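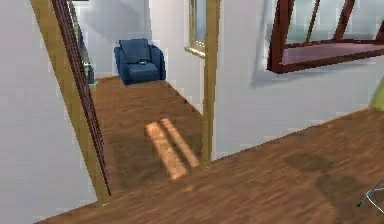

Mio Kawaguchi: Before anyone changes the planner again, please confirm that the camera mount values were carried over after the last rebuild. We have seen the same stop at thresholds with an old mount file, and no amount of planner tuning cured it.

Reading time: 5 minutes

Ticket 1981
Unit: Mulla mobile base, simulated cell
Environment: Coltitz apartment model
Opened by: Isamu Higuchi
Assigned to: Yuzuki Hamada, Brultness support desk
Status: Closed, with one follow-up item

Summary of fault

The simulated Mulla base stops short of open doorways in the Coltitz model and does not resume until it is given a new goal by hand. The fault first appeared in December, after the cell was rebuilt on the current release. The route file is unchanged from the previous release and contains 453 waypoints. Waypoint 189, on the line through the doorway toward the blue armchair, is the first at which the base stops.

A second symptom was reported on the same route. In the dining area the base passes closer to the stools than the clearance setting should allow. On one run the contact monitor recorded a touch against a stool leg.

The reporter had already restarted the cell, cleared the cost map and reduced the planner's goal tolerance. None of these steps had any effect, and the tolerance has since been returned to its former value.

Log

09:10 – Ticket accepted. Requested the mount file, the planner settings and the log of the most recent failed run. Mr. Higuchi was asked to leave the cell as it stood.

09:45 – Files received. The mount file carries the header of the earlier release. The response above from Ms. Kawaguchi is therefore relevant and was followed up first.

10:20 – Mount values compared with the model of the base. The height is correct. The roll value is not: the file still holds the correction that was needed for the old bracket, and the new bracket does not require it. With that correction applied, the floor is placed in the map as a slight slope, and the high side of the slope is treated as an obstacle once the base faces a narrow opening. In open floor the planner has space to go around the false obstacle, and the fault goes unnoticed.

10:50 – Roll correction set to zero and the file saved under the current header. Cell restarted. The base passed waypoint 189 and continued into the second room without a stop.

11:15 – Five consecutive runs completed through the doorway in both directions. No stops recorded. The first symptom is considered resolved.

11:30 – Work moved to the dining area. The mount correction did not improve the clearance at the stools, and the two symptoms are to be treated as separate faults.

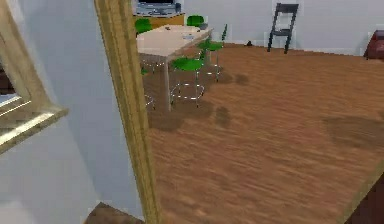 The depth filter in this cell discards small groups of points in order to suppress noise. The limit had been raised during the rebuild, apparently to quiet false readings from shadows on the floor. Slender metal legs return few points at that range and were being removed along with the noise. The seats remained in the cloud, but they lie above the height band used for the cost map, so the planner was left with nothing to avoid until the base was very near.

13:05 – Filter limit returned to the release default. The legs now appear in the cost map, although the outline is broken on the far side of the table. Upper edge of the height band raised to include the seats. The outline is then complete, and the base keeps the specified clearance.

13:40 – Rin Sugiyama asked whether the wider band would close the route under the dining table. It does. The present route file has no waypoints there, and the reporter accepts the restriction for the time being.

14:25 – Full route run from start to finish. No stops, no contacts. Log attached to the ticket.

Instructions for the cell owner

Keep the mount file with the base model and replace both together at each release. Do not copy a mount file from an earlier cell.

Do not raise the filter limit to deal with shadows. If false readings return, submit the run log to the support desk with the time of the reading noted.

After any rebuild, run the doorway section first, in both directions, and then the dining section. The remainder of the route may be run afterward.

Follow-up item

Kenta Yagi will add a header check to the startup script, so that the cell refuses to load a mount file from another release. Until the check is in place, the header is to be read by hand before each session and the result entered in the cell log.

15:10 – Closed by Yuzuki Hamada with the agreement of the reporter.

We use cookies to keep you signed in to the support portal. By continuing, you accept our cookie policy.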